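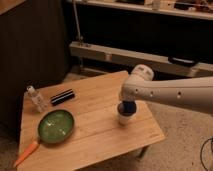
The Karik bench kit in use over a plank tabletop, with a green pan for a drop-off target.

Karik Tabletop Gripper and Mount Kit

From the Wusby workshop. Page last updated Feb 5, 2025.

Overview

If you already own a small arm and you've been picking things up with whatever came in the box, the Karik kit is the next thing we'd put in your hands. It grew out of our own shared workshop, where Su-chen Chu and Ya-wen Lui spent the better part of a winter trying to get a secondhand arm to tidy up after breakfast. They wanted something that would grab a bottle, a cup or a marker without a change of fingers in between, and that could be taken off and put away when somebody else needed the table. Most of what you'll read on this page comes out of their notebook, including the parts where they disagreed.

The kit goes on the wrist of your arm and comes with everything you need to run it from a laptop. You supply the arm, the table, and the clutter. (We have never met a workshop that was short on clutter!)

What's in the box

Gripper unit with flange plate
Adapter ring for the Yang bolt pattern
Adapter ring for the Rason bolt pattern
Wrist cable, 2 meters, with strain relief
Power supply and cord
5 spare fingertip pads
Hex key and a bag of screws, with a few extra of the tiny ones
Printed setup guide

Who it's for

We had home builders in mind all the way through, along with small shared shops where the robot lives in a corner and gets used in the evenings. You don't need a machine shop to fit it. You do need to be comfortable with a hex key, and it helps a great deal if you've already driven your arm around by hand and know where it likes to go. If you're still waiting for your arm to arrive, the setup guide is on our downloads page and it makes pleasant reading with a cup of tea.

Schools have asked us about it too, and it works well there, though we'd suggest a grown-up do the first mounting.

Fitting it

Power the arm down and unplug it. Pick the adapter ring that matches your wrist, set it in place, and start all the screws by hand before you tighten any of them. The gripper then goes onto the ring with its cable port facing back along the arm. Bring the cable up and clip it along the forearm with plenty of slack at the wrist — more slack than looks sensible, because the last joint turns farther than you expect and a tight cable will pull the plug out at the worst moment.

Once it's on, run the homing routine from the software. The gripper opens all the way, closes all the way, and opens again. Keep your fingers clear while it does that, please.

Setting up your table

Any steady table will do. Ya-wen likes a plain plank top and has used one for years. Su-chen prefers a thin mat on top so that round things don't wander off, and she has a point, but a mat also hides crumbs and screws, and we've gone back and forth on it so many times that the guide now just lists both.

What matters more is that the arm can come in low from one side without bumping anything you're fond of. Move it slowly through its whole reach before you put a single object down, and put a strip of tape on the table at the farthest spot it can get to. Let the power and signal cables drop to the floor on the side away from where you stand. Carpet underfoot is fine and it's kind to the things you drop, which will be many in the first week.

Good things to practice on

Start with ordinary household items. A small upright container is the friendliest first pick, as the gripper can come straight down over it and you can tell very quickly whether your height setting is off. Work up to a bottle lying on its side, then a marker. Slim things lying flat are the hardest of the lot, and we'd leave them until the rest feels easy.

For a place to put things down, use something wide and shallow. A frying pan is lovely for this. The bright color helps if you're adding a camera later on, and the handle gives you something to steer around, so you're learning about obstacles without having to set any up. Move the pan between runs once you've got the hang of it, or you'll end up with a robot that only knows one spot on one table. Ask us how we know.

Software

The control program runs on an ordinary laptop and connects by USB. You can drive the gripper from the keyboard, record a set of positions and play them back, or send commands from your own script. The log keeps the last 1000 grips, with the closing width for each one, and you can save it as a plain spreadsheet. There's no account to make and nothing to sign in to.

Care and spares

Wipe the pads with a damp cloth and let them dry before the next run. Replace them when the surface goes shiny. Check the flange screws after the first evening of use and again every so often after that. We changed the screw coating in July and the newer ones stay put much better; if you have an older kit, write to us and we'll mail you a set.

Warranty and returns

The kit is covered for 2 years in home and shared workshop use. If it doesn't fit your arm, send it back with all the rings and screws and we'll refund it. Tell us the make of your arm when you write, and a quick snapshot of the bare wrist saves a lot of back and forth.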